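Household Organization, Unit 4
Sorting and Labeling Small Items
Handout prepared by Aliki Nikolaidis

Read this before the practical session. Bring it with you, since the steps at the end are the ones you will follow at the table. The course reader covers the same ground in more detail in the chapter on open storage.

1. What a category is for

A category tells a person where to put a thing down without stopping to think. If two people in the same home would put the same item in different places, the category needs a better name or a clearer edge. "Kitchen stuff" is too wide. "Fruits" is usually fine. "Round fruits" is too narrow for most homes and will be ignored within a week.

Start with what is already on the surface. Do not invent categories for things the household does not own.

2. Choosing the container

For fruit and other items that are used daily, an open basket works better than a lidded box. Check these points:

The basket should be wide enough that the items lie in one layer. Fruit at the bottom of a deep pile gets bruised and forgotten.

Sloping sides make it easier to reach in from any direction.

A woven basket lets air through. Crumbs and juice collect in the weave, so shake it out and wipe it when it is empty.

Keep tape, scissors and other supplies in a separate basket from food. If the two baskets look alike, the label matters more.

3. Where the label goes

There are two common positions, on the container and on the surface next to it. A label on the container travels with it. A label on the surface marks the place, so the basket goes back to the same spot after it has been carried off and washed. Volker Rathjen prefers the first for closets and the second for counters and tables, and we follow that in this course.

Write in lowercase letters, one word if possible, in a dark color on a light surface. Put the word on the side the person stands on. Test the pen on a hidden corner first. On painted wood or a surface you do not own, use a strip of paper.

4. The table exercise

You will work in groups of 2 at a white table. The items are a banana and one round red fruit, and the category is "fruits." 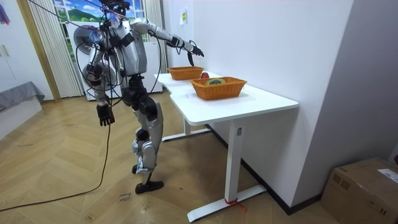
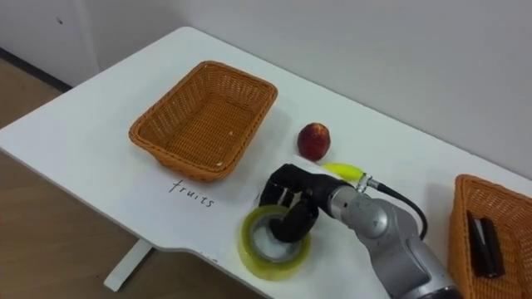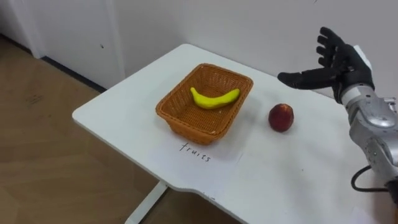 5. Steps

Clear the table and wipe it down.

Set the basket where both partners can reach it.

Write the category word on the table in front of the basket.

Lay the items beside the basket, with space between them.

Place the items in the basket one at a time. Set the banana down first, then the round fruit next to it. Do not drop either one.

Check the table for anything left outside the basket.

Take the items out, trade places and repeat. Allow 10 minutes for both turns.

6. For your notes

Write down one surface at home that collects mixed items. List the categories you would use there and say whether each label belongs on the container or on the surface. Hand the page to Tahira Gilani at the start of Unit 5.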